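Shek on spending slowly

Wing-yan Shek plans equipment for the Gradum repair works in Astetthorpe, and she has 22 quotes in a drawer.
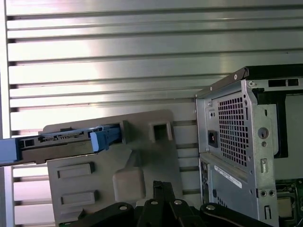 What the money goes on

"Everyone budgets for the arm," she says. "Then they want a plastic holder for a hard drive and look at me as if I'd ordered a yacht." Wuyts wanted 1,790 for its fixtures. Her limit was 1,000. They are still talking.

Would she lease? "Over 36 months, possibly. Roos Van Damme leased at Berkbridge and speaks warmly of everything except the invoices."

The next arm is pencilled in for December. She used a pencil on purpose.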